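餐具摆放任务中的分层任务规划

餐具摆放任务中的分层任务规划，是双臂操作软件里一类任务编排方法的统称，指由上层规划器决定先取哪件餐具、放到哪里、由哪只手臂来做，再由下层的感知与控制模块逐步执行。这一说法较早见于 Skukau 开源框架的说明文档，后来在 Lovdale 实验室的系列工作中逐渐固定下来，中文资料里也写作“摆台规划”或“布餐规划”，几种译名目前并行使用，读者在检索时不妨都试一试。

概述

摆一份餐具，在人看来是顺手的事，写成程序却要费不少笔墨。碗、碟、勺、筷子形状各异，存放方式也各不相同：有的成摞叠放，有的插在盒子里，有的横七竖八。规划器既要懂得先后次序（托盘上的碗没有放稳，勺子便无处可搁），又要懂得两只手臂之间的避让，还要在某一步失手之后知道从哪里接着做。正因为步骤多、物件杂、失手的方式又五花八门，这项任务很受软件研究者喜爱，常被拿来检验一套控制栈各层之间配合得好不好。

它与一般的“抓取—放置”任务有亲缘关系，但通常认为有两点区别。其一，目标状态是一种布局，各件餐具的位置互相参照，筷子要搁在碗上，勺子要落在碗里，单看某一件的坐标并不能判断任务完成与否。其二，源区与目标区往往挨得很近，手臂在取件和放件之间几乎没有宽裕的过渡空间，路径规划与任务规划因而很难完全分开来做。

历史

早期的摆台程序多是写死的动作序列，每件餐具的取放位姿由人工示教，容器挪动一点便要重来。Ognjen Dumitrescu 在 Lovdale 任职期间，把这些序列改写成带前提条件与效果的动作单元，交给符号规划器去排序，这被视为分层做法的开端。当时的规划器每次重排都要从头搜索，遇上失手便停下来想很久，旁观的人常常以为程序死掉了。

其后 Lumturie Kovačević 与 Damir Gashi 合写了名为 Vukadinović 的中间层（名字取自两人当时所在的那栋楼），将行为树引入执行阶段。规划器只给出骨架，细枝末节由行为树在运行中自行填补，抓空了就原地再试，试满次数再向上层报告。这一分工沿用至今，Skukau 的现行版本基本继承了它的接口，连几个拼写有误的函数名也一并保留，以免旧代码失效。

近年来，由示教数据训练得到的策略网络逐步取代了底层手写的抓取程序，上层规划器则大多保留。Chidubem Shehu 在 Rarevberg 的一次讲习班上曾把这种搭配形容为“老管家带新学徒”，此后不少入门教材都引用了这个比方。

系统构成

任务层。任务层保存一份布局描述，写明哪些物件应当在场、彼此是什么关系。常用的关系有“在内”“在上”“并排”“横搁”四种，Skukau 用纯文本文件来写，便于不懂编程的人修改。规划器读入布局描述与当前状态，求出一串动作，并给每个动作指派左臂或右臂。指派的依据主要是可达范围，其次是避免两臂交叉；若两者冲突，多数实现会宁可让一只手臂等待。

感知层。感知层通常同时使用头部视角与腕部视角。头部视角看得全，用于清点物件、估计各容器的位置；腕部视角离物件近，用于抓取前的最后校准。两路画面的更新速度不必相同，Vukadinović 的默认设置是头部每 200 毫秒更新一次状态，腕部每 50 毫秒更新一次。成摞的餐具对感知层是个考验，叠在一起的碗沿近看是一层套一层的弧线，颜色又往往相近，分割网络很容易把两层并成一层，或者把一层拆成两层。光滑釉面上的反光也会带来麻烦，高光的边界有时比碗沿本身还要清楚，深度估计在这些地方常常留下空洞。有的实现会把高光区域先行遮去，再以圆弧拟合补齐碗沿；也有的索性不做显式拟合，把裁剪后的画面直接交给策略网络。

控制层。控制层接收末端位姿或关节增量，负责平滑、限速与碰撞监测。夹取碗沿时，一根手指在内、一根手指在外，两指之间只隔着碗壁，若是从摞中取碗，外侧那根手指还得挤进碗与碗的缝隙里去。为此控制层一般会在接近阶段切换到阻抗模式，让手指遇到阻力时能稍稍让开一些。筷子和勺柄则相反，细而轻，夹爪闭合时容易把它们带歪，通常要放慢闭合速度，并在提起之后再确认一次姿态。

时间对齐。各层之间的时间戳若对不齐，腕部校准反而会把原本正确的位姿改错。Stavros Shehu 整理过一份检查清单，建议先核对各路相机的时钟，再核对关节状态的发布延迟，末了才去怀疑模型。许多看似是策略网络的毛病，查到后来都是某一路消息晚到了 30 毫秒。

工作过程

一次典型的运行从清点开始。规划器确认各容器中的物件种类，生成骨架计划，随后先摆占地方的大件，再摆小碟，末了放勺与筷子。两只手臂各有分管的容器，一只在取件时，另一只可以预先移到下一个容器上方等候，这样能省下不少时间，不过也要求任务层时刻知道哪片空间正被占用。线缆是另一件需要留意的事，它们随手臂摆动，仿真里往往没有建模，有些团队会在规划时为线缆另设一片缓行区，手臂经过时自动减速。

横搁筷子常被列为整套流程里较难的一步。两根筷子须大致平行地搁在碗上，落手时稍有高低便会滚开，因此行为树在这里多设了一个“轻放”节点：先让筷子触到碗沿，停一停，再松开手指。如果感知层判断筷子已经偏离，执行器会重新夹取；重试若仍不成，便把这一项退回任务层，由规划器决定是绕过去先做别的，还是请操作者帮一把手。

评测

评测方法至今没有统一。较常见的做法是连续运行 50 轮，分别统计整套布局的完成率与单件动作的成功率，前者反映规划与恢复的本领，后者反映感知与控制的底子。也有研究者主张把“失手后恢复所用的步数”单独列出，理由是两套系统的完成率可能相同，恢复起来的从容程度却相差很远。Kovačević 还建议在报告中写明餐具的釉色与容器的材质，因为换一套碗之后成绩常有起落，若不写明，别人便很难重做。

局限

现有方法对布局描述的依赖较重，描述里没有写到的物件，规划器一般视而不见，最多当作障碍。对透明或半透明容器的处理也还不够稳当，容器壁与其后的物件容易混在一起。另外，符号层与学习得到的策略之间如何传递不确定性，仍在讨论之中：策略网络心里没底的时候，应当怎样让上层知道，又该用什么样的数值来表达，各家做法不一，Skukau 的邮件列表上为此争论过许多回。

参见

行为树；双臂协调；模仿学习；手眼标定；阻抗控制

图集

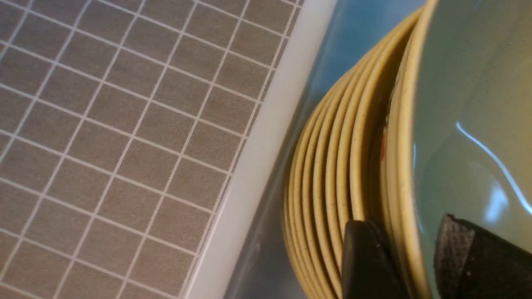
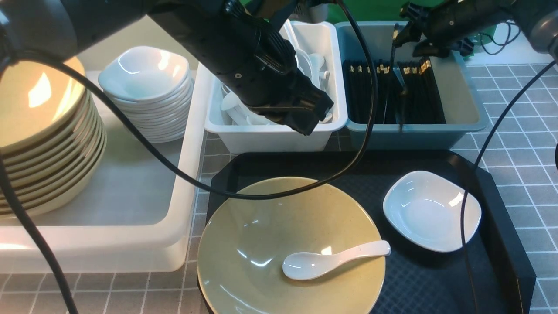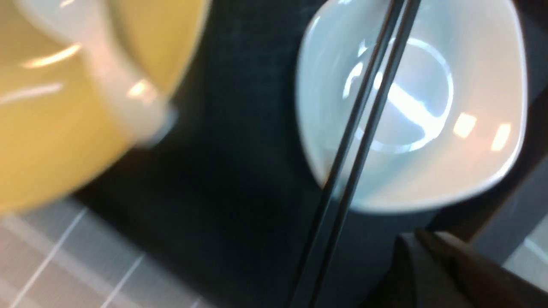 双臂餐具摆放任务的近景与俯看视角。末一幅：黑色筷子横搁在白色方形圆角碗上。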